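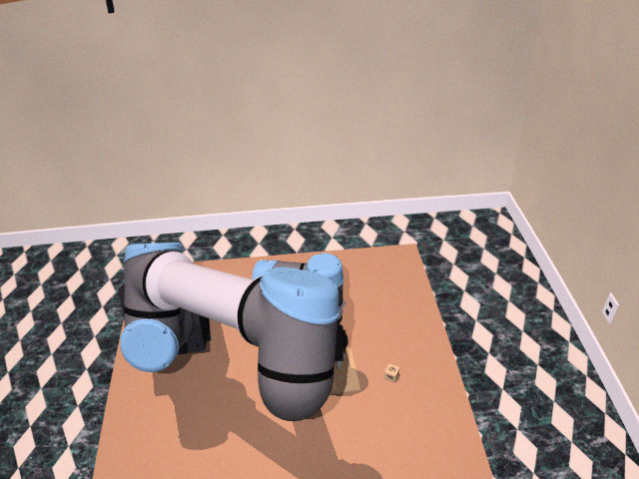
Ratree Petchrat asks why a metal spoon feels colder than a wooden one when both have been in the same drawer all night. The two spoons are at the same temperature. The difference is in how quickly each one takes heat from your hand.

Heat is energy that moves from a warmer thing to a cooler thing. The movement of heat through a solid is called conduction. Your fingers are usually warmer than the spoon, so heat flows out of them as soon as you touch it.

Metal is a good conductor. Heat spreads quickly through the whole spoon, and more heat leaves your skin to follow it. Wood is a poor conductor, also called an insulator. The heat stays near the spot you are touching, and that spot soon warms up.

Your skin does not work like a thermometer. It senses its own temperature, and it cools faster against metal – so your brain reports "cold".

Try it at home
You will need a metal spoon, a wooden spoon and a plastic spoon of about the same length. Leave them on the kitchen bench for 20 minutes, out of the sun. Close your eyes and have someone touch each handle to your wrist. Write down which colour or material you think it was, and how cold it felt.

On a February afternoon in Australia, a metal slide left in the sun feels much hotter than a wooden seat beside it. Conduction is part of the reason – this time the heat is moving into your skin.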